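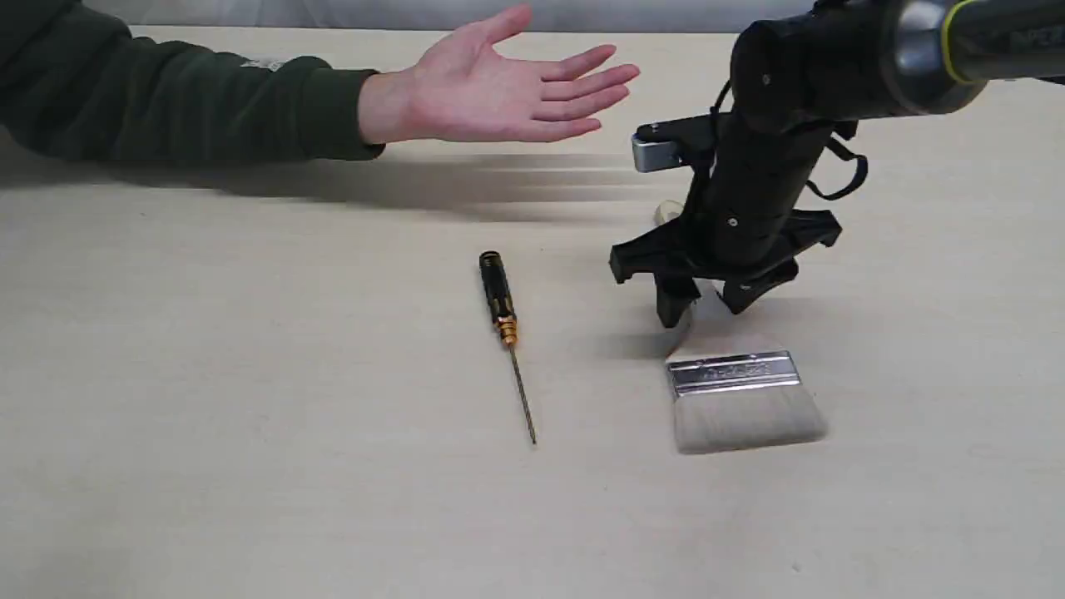 4. Observations: Hand Tools at the Shared Table

4.1 The open hand

The sessions at Lelside and Dallness produced 331 episodes in which a participant reached over the table towards a tool or towards the place where a tool was expected. Each episode was coded for the tool concerned, the shape of the hand on approach and the position of the forearm relative to the surface. The scheme follows the one set out in Section 3, with one addition. During the first round of coding it became clear that a flat hand, held palm upwards above the table, could not be placed with either the reaching or the resting category. It was given a code of its own, "open hand", and the earlier material was coded again.

The open hand is familiar from ordinary working life. A person repairing a cupboard holds out a palm and expects the screwdriver to be put into it. In our material it was used in two rather different ways. In the first, the hand stayed above the table until a tool was placed in it or a word was spoken. In the second it was brief, and ended with the participant turning the hand over and picking up the tool directly. Coders found the second form difficult to separate from a slow reach. Where they disagreed, the episode was reviewed by Osamu Onishi, whose decision was taken as final.

Participants did not appear to use the open hand equally for all tools. It was more common with the screwdriver than with the flat paintbrush, a difference noted at both sites. We treat this with caution, as the screwdriver tasks came earlier in the order of work at Lelside and were not moved until August, when the order was changed for the remaining sessions.

4.2 Length, balance and the resting place of the tool

The tools were ordinary ones and were chosen on that ground. The screwdriver and the flat paintbrush differ in where their weight lies and in the end by which they are normally taken. A screwdriver has one obvious handle. A flat brush allows more choice: it may be held low, near the bristles, for close work, or further back for long strokes. It may also be taken by the very end when the intention is only to move it or hang it up. 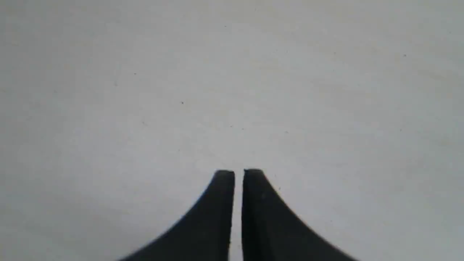
These differences matter at the moment a tool is put down. Of the 18 participants, seven regularly laid the brush with its handle towards themselves, ready to be taken up again. The others left it as it happened to fall from the hand, and on the next occasion turned either the brush or the wrist. The cost of this in time was small. It did, however, change the path of the arm, and participants who turned the wrist tended to lift the elbow as well.

The surface had some part in this. Trial sessions used a lacquered table supplied by Vurkico, on which a rounded handle could roll a short way after release. Participants soon began to keep a finger on the tool until it had settled - a habit that several of them carried over to the main sessions. The matt tabletop used afterwards was preferred by most of those who commented, mainly for its lack of glare.

4.3 The arm along the table

A third group of episodes concerns the forearm. Guidance for bench work generally treats the arm as free above the surface. Our participants often kept it low, and in the brush tasks in particular they worked with the forearm close to the table and nearly level with it. The Nomura posture index, applied here without change, has no value for this position. We have recorded it as "low arm" and report it separately.

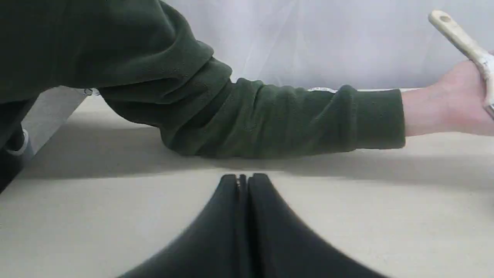

Figure 4. Low arm with the paintbrush in hand. The end of the long handle, with its hanging hole, points away from the hand.

Clothing was not controlled. Participants wore what they had arrived in, including fleeces and other thick tops, and it is possible that a padded sleeve makes contact with a hard surface more comfortable and so encourages the low arm. Sleeve length and thickness were noted from the 10th session onwards only, and the record is too short to support a firm statement.

Low arm was also linked with a change of grip. A participant whose forearm stayed down had less freedom to turn the brush, and adjusted it with the fingers. Those with smaller hands reported that the long handle was awkward when held in this way. Two asked whether a shorter brush could be supplied. The request was not met during the study - a change of tool would have made the two sites difficult to compare - but it is taken up again in Section 6 together with the findings on storage.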